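4.2 Putting the pen back

I'll start with the task that gave us the most grief, which was also the one we'd expected to finish first. In the pen task the robot has to take hold of a marker and put it in the mesh cup on the shelf. We gave it to both of our policies, the plain one (which we call Rudd) and the one with the extra memory of past wrist positions (Heretach), and we trained both on the same 200 demonstrations, all recorded in May on the two-armed bench at Zellstead.

What makes it awkward is how much a pen can turn in the fingers. A mug on a peg more or less tells you where it is. A pen picked up near one end will swing, and a policy that has only ever seen it held level gets into a terrible muddle when it comes up at a slant. So we stopped tidying the demonstrations! We kept every grasp angle the operators gave us, including the ugly ones, and we left the rest of the kitchen things on the table so that the policy couldn't learn to treat anything long and thin as the pen. Figure 7 gives the head view first and then the view from the fixed camera. 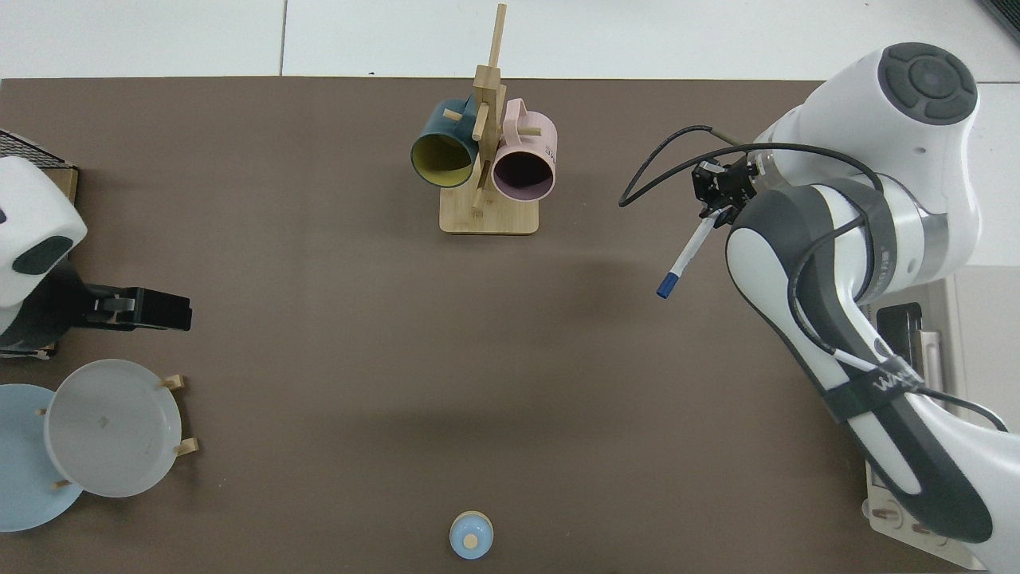
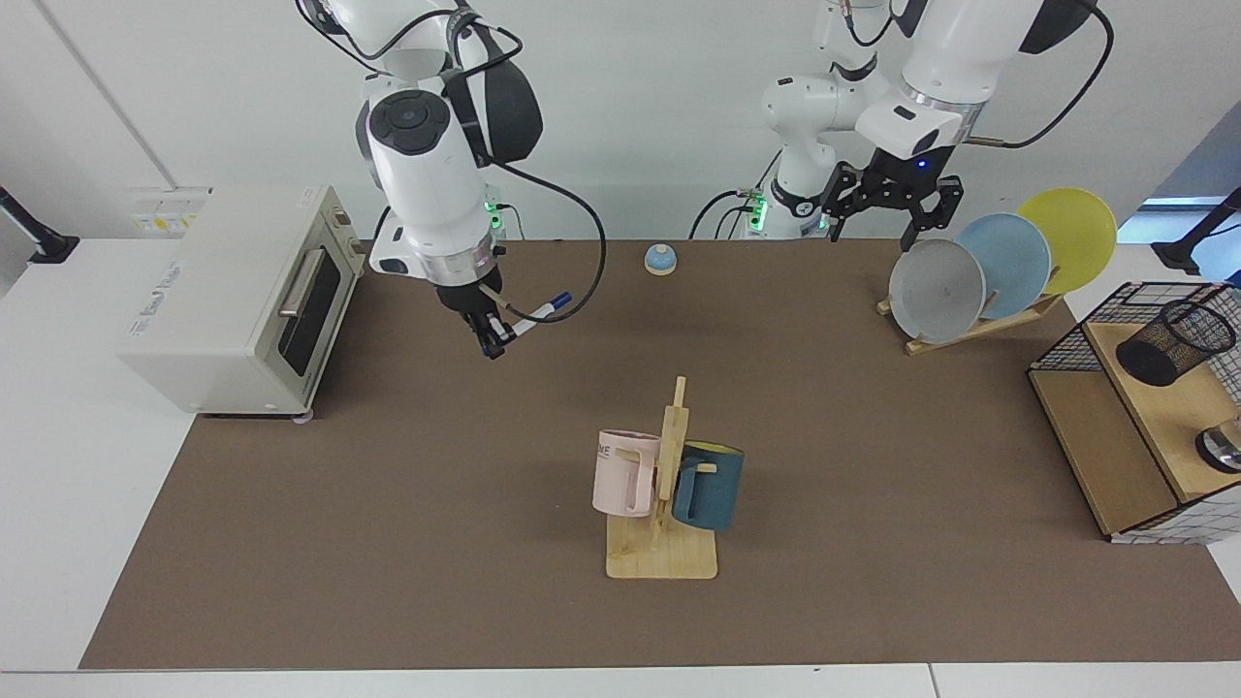 Figure 7. Marker held in the right gripper, with the mug tree, the dish rack and its plates on the table.

One early reader of this section wrote back that keeping the messy grasps might simply mean more data near the hard cases, and that we ought to compare against a tidy set of the same size before giving the angles any credit. We thought that was fair, and I was a bit cross that we hadn't done it already. So we cut a second set of 200 from the full Dista collection (3343 recordings across all the table tasks), taking only those where the pen was held close to level, and trained both policies again from scratch.

The tidy set did help with the easy starts. If the pen began flat and square to the arm, Rudd trained on tidy data was the smoothest of the lot, and I rather enjoyed watching it. Once we began turning the pen before each trial, though, it fell apart: it would carry the pen over to the shelf perfectly happily and then lower it at whatever angle it had been picked up, so the tip caught the rim of the cup. Heretach trained on the tidy data did the same thing, only more slowly. With the messy set, both policies learnt to twist the wrist on the way across, and Heretach began the twist earlier, usually before the arm had passed the mug tree.

We also tried hiding each camera in turn (a square of card, nothing clever). Without the fixed camera the policies still managed the carry but were poor at judging the height of the cup. Without the head camera they often closed the fingers short of the pen. I'd have guessed the wrist cameras would cover for that, and they didn't, at least with the lens we had on.

We threw out 26 trials from the whole comparison, all for the same dull reason: the cup had been knocked on an earlier run and not set back on its mark. We've left them in the released files with a flag, so anyone who disagrees with us can put them back in and run the numbers again. Doing so lowers every score a little and doesn't change the order of the four.

The mug tasks, where the memory made far less difference, are in section 4.3.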